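Clear the Table First: Tips for a Work Surface You'll Want to Use

Updated August 11, 2025

I have a thing about tables. Give me a wobbly old desk, a kitchen island or a folding table in a garage, and within five minutes I'm moving things off it. Friends have learned to hold on to their coffee cups! But I really do believe a clear surface is the best tool in the house, and it's one most of us already own.

These are the tips I keep coming back to, plus a few that readers have sent in since the first version of this page went up. They work for a kitchen table, a sewing table, a workbench with a smooth top, or that one stretch of counter where the mail lands.

Start with the middle

When people clear a table they usually begin at one end and work across. By the time they reach the center they're tired, and the center is where the pile is. Try it the other way. Put both hands in the middle and push everything outward, gently, until you have a bare patch as wide as your forearms. Then stop and look at it. You've got a place to work already, and you haven't sorted a single thing.

I love this trick. It takes less than a minute and it changes how the whole job feels. Everything that's now along the edges can be dealt with one piece at a time, and you've got somewhere to set it while you decide.

A ring of stuff around the edge is fine while you're working, by the way. I keep the things I'm using out along the sides, and only what I'm holding comes into the middle. If something has sat at the edge for a whole project and I never reached for it, it goes back in its drawer before the next one.

The 14-minute clear

Set a timer for 14 minutes. Why 14? My old kitchen timer sticks at 15, so I started setting it just short, and now I can't imagine doing it any other way.

Go through the edge pieces in whatever order you like. Trash goes straight in the trash. Dishes go to the sink. Anything that lives in another room goes in a basket by the door, and you don't leave the room until the timer rings. That last part matters more than it sounds. I used to carry one pair of scissors upstairs, notice the bathroom shelf, and come back down an hour later to a table that looked just as bad as before.

When the timer goes, take the basket around the house once and empty it. If there's still stuff on the table, reset the timer or leave it for tomorrow. Both are allowed.

Picking a surface color

I'm a big fan of white or very pale tops for anything with small parts. Screws, beads, needles, watch pins, seed packets you've torn open a bit too hard – they all show up. On dark wood I spend half my time feeling around with my fingertips.

The trouble with white is that it shows everything else too. Ink, tea, turmeric (oh, turmeric!). Wendy Haslam wrote to ask whether she should give up and paint hers gray. Wendy, please don't! Keep it white and put a cutting mat or an old tray under the messy jobs. If you really can't stand the marks, a pale gray is a good middle road, and you'll still find your dropped screws.

Matte beats shiny, in my book. A shiny top throws the lamp right back in your eyes, and you end up leaning to one side all evening to dodge the glare. A matte one is a little harder to wipe, I'll admit, and grease likes to hang on. I'll take it.

Cleaning a smooth matte top

Check what your top is made of before you try anything new on it, and test a spot near the back edge first. My everyday routine goes like this:

Brush off the crumbs with a dry cloth or a soft hand brush. Don't skip this, or you'll be pushing grit around under a wet cloth and wondering where the scratches came from.

Wipe with warm water and one small drop of dish soap. One drop. If there are suds you used too much, and it'll dry to a film.

Wipe again with plain water.

Dry with a clean towel, going in long strokes from one end to the other.

For pencil marks, a plain white eraser does wonders, and it's so satisfying. For sticky tape residue I lay a warm damp cloth over the spot, go and make a sandwich, then rub it off with the side of my thumb. An old plastic card works for the stubborn bits as long as you hold it nearly flat.

I stay away from scouring powder and the rough green side of the sponge. They'll take the stain off, and then you'll have a polished patch that catches the light every time you sit down.

Get the light right

Sit where you normally sit and look at your table in the evening. Is one part much brighter than the rest? Most tables have a bright spot and a dull end, and it's worth knowing which is which. Move your work to the good light, or move the lamp. I had a clamp lamp on the wrong corner for two years. Two years! If you're right-handed, try the lamp on your left so your hand doesn't throw a shadow over what you're doing, and flip that if you're left-handed.

Shirley Fothergill, who quilts, tapes a sheet of baking parchment over a lamp that's too harsh. I'd only do that with a cool LED bulb, and with the paper well clear of it, but it does give a lovely soft light.

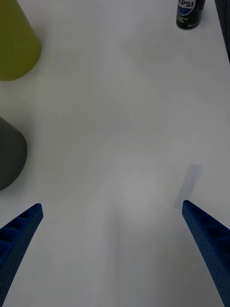 A soft light has one drawback, and it's clear things. Bits of plastic film, sticker backing, a screen protector, the little window from an envelope: lay one of those on a pale table and it practically disappears. I've wiped a sheet of transfer film into the trash along with the crumbs more than once. Now I put anything see-through on a dark place mat as soon as it comes out of its package. You can also crouch down and look along the surface from the side, and a clear piece will often show up by its edge.

Homes for the small stuff

Once the middle is clear, you want it to stay that way, and that comes down to where the small things live. My rule is that anything I use every time gets a spot within reach of my chair, and it has to be a spot I can hit without looking.

I use two shallow Presa trays, one on each side. Left is for tools and right is for parts. I bought them in November a couple of years ago and they've been dropped, baked in a hot car and used once as a cat dish, and they're still flat. Any shallow tray will do the job, though. A cookie sheet with a rim is great, and so is the lid of a shoebox. What you don't want is anything deep. Deep containers turn into junk drawers in a week.

Labels help if you share the table. I like the Markard tape labels for drawers, and plain pencil on masking tape for everything that might change next month. Lionel Pearce labels the table itself, with a strip of tape along the back edge that says what goes where, and his teenagers follow it. I'm in awe.

Stop it from wobbling

Please don't live with a wobble! Find the short leg by pressing down on each corner in turn, then slide folded cardboard under it until the rocking stops. Measure the cardboard, and cut a felt or cork pad to the same thickness. It's a ten-minute fix and you'll be so pleased with yourself.

If all four legs are good and it still sways, check the bolts underneath. Tighten each one a little, go around again, and tighten a little more. Cranking the first bolt all the way down can pull the frame out of square, and then the last one won't line up.

The end-of-day reset

Before I switch the lamp off, I push my trays back to the sides, brush down the middle and take one cup to the kitchen (there's always a cup). It takes me the length of a song. In the morning I can sit straight down and start, which makes me happier than it probably should.

If you're in the middle of a project and can't put it away, slide the whole thing onto a board or a big tray and move it to a shelf. I cut an old Jarkis closet door down into two boards for this and they fit on top of the bookcase. Cover the project with a dish towel if you've got cats, kids or an open window.

From readers

Arnaldo Garcia keeps a magnet in an old sock and runs it over the table after every repair. The pins and tiny screws stick to the outside, and when he turns the sock inside out over a jar they're all bundled up inside it. I tried it the same afternoon and found three screws I'd given up on.

Villads Hafþórsson asked about rings from hot mugs on a painted top. Mine faded a good deal with a little plain white toothpaste on a soft cloth, rubbed very lightly and wiped off right away, but try it somewhere hidden first. And get coasters, Villads!

One more question came in about covering a table that's too far gone to clean. I've had good luck with a smooth white shelf board laid right on top, with strips of rubber drawer liner between the two so it doesn't slide. Measure the table twice, have the store cut the board for you, and sand the corners round before you bring it inside. I left mine sharp the first week and had the bruises on my hip to show for it.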